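Teaching Machines to Tidy a Power Cord, One Recording at a Time

June 6, 2019

If you have ever wrestled a cord into a drawer, you already understand the problem that the Dirness project has taken on. Cords bend, twist, slide back out of place and never lie the same way twice. The team at Bidel wants a robot to learn how to cope with all that, and the way to get there is examples. Lots and lots of examples!

The project started in February with 11 household objects and one simple idea: let people do the job by hand, but through the same kind of grippers a robot would use. An operator takes a gripper in each hand, works through a short task at a table, and the whole thing is recorded. Then the object goes back down at a new angle and it all starts over. The count now stands at 853 finished recordings, and 62 of them were made in a single day last week (a record for the lab, and there was cake).

Power strips are the newest addition, and they have quickly become the favorite. The strip itself is stiff, the cable is floppy, and the plug at the end has a mind of its own. Operators have to decide which hand holds and which hand moves, and every one of them goes at it a little differently. The team loves that. A learning system that has only ever seen one person's habits tends to get stuck the moment something is out of place, so variety is worth a great deal here.

A white strip on a white sheet makes things harder still, with so little contrast between the two. The black grippers, on the other hand, are very easy to pick out.
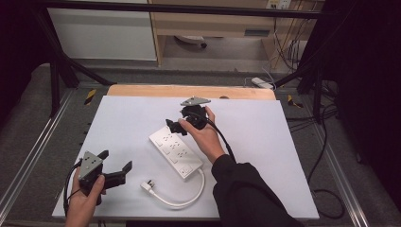

What comes next

The recordings are being sorted and labeled now. Fumbles stay in the collection with a note attached, so a dropped plug followed by a good recovery counts as a useful example too. Pedport, the partner group on the software side, will use the first batch to train a system that picks its own hand movements from what its camera sees. Early trials will stick to 3 tasks: straightening a cable, turning a strip to face the operator, and lifting a plug off the table.

After that the plan is to take the table on the road. The workshop at Ó Gríofa has offered space for a second recording station, which would bring in a new crowd of operators, left-handers very much included. Bidel is also drawing up a list of trickier items to add, with extension cords, headphones and garden hose all in the running. Garden hose has the most votes so far.

Anyone who would like to try a session can sign up at the Bidel front desk. No experience is needed, and new operators get a practice run before recording begins.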